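Notes on teaching the plate task

2018-04-30

I spent most of last week collecting demonstrations for the dishwasher work, and these are the notes I promised Stelios Kouris before he starts his own set at Jodthorpe. The task is narrow: take a plate from the counter, bring it to the upper rack, release. I did 29 by hand guiding and then switched to remote control for the remainder. The target is 200 by the end of May.

The pick is the hard part. A plate lying flat offers very little for a parallel gripper to close on. Coming straight down over the middle is useless, so the fingers have to meet the rim, one over and one under, and the approach angle matters more than the speed. I kept the first contact light and corrected sideways before closing. 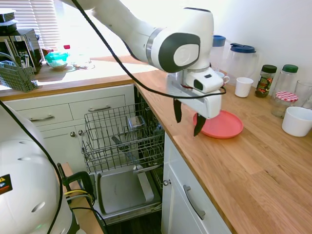 Hand guiding versus remote control

With hand guiding you feel the counter through the arm, and contact is easy to judge. The drawback is that your own forces end up in the torque readings, and your forearm ends up in half the video. Evangelia Chrysikopoulos trained a policy on my guided set and it drifted as soon as nobody was holding the wrist.

Remote control is slower to learn. I lose depth near the counter edge, and my early recordings are full of small pauses where I stopped to check clearance. Those pauses get learned too. I now trim any pause before contact and keep the ones after it — the policy seems to need the settling time.

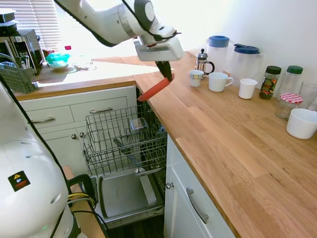
The transfer itself should be one continuous motion. If you stop over the front edge of the counter to think, discard the recording and go again. I log each attempt in Panora with a start pose, an outcome and one line of comment. Spyros Panagiotou wanted a quality score as well, but my scores changed between morning and afternoon, so I dropped the column.

For the placement, turn the plate on its edge while it is still high, then descend. Rotating close to the tines catches the rim. Aim for a final orientation within roughly 4 degrees of vertical and let the rack do the remaining alignment.

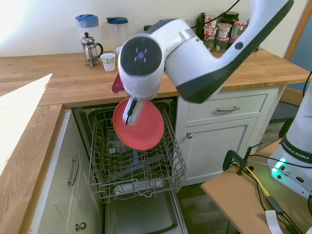 Varying the start

My first batch had the plate in nearly the same spot every time, and the resulting policy reached for that spot whether or not the plate was there. Move it between recordings: nearer the front edge, farther back, left and right. Leave the other kitchenware in view. Start with the gripper open, and vary its height as well.

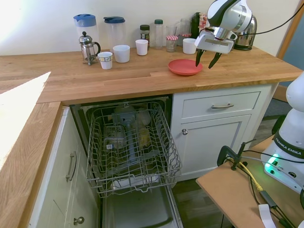 Still open

Failed grasps. I have been deleting them, and Chrysoula Moschos thinks the ones with a clean recovery should stay in. I will train both ways once the set is complete and post the numbers.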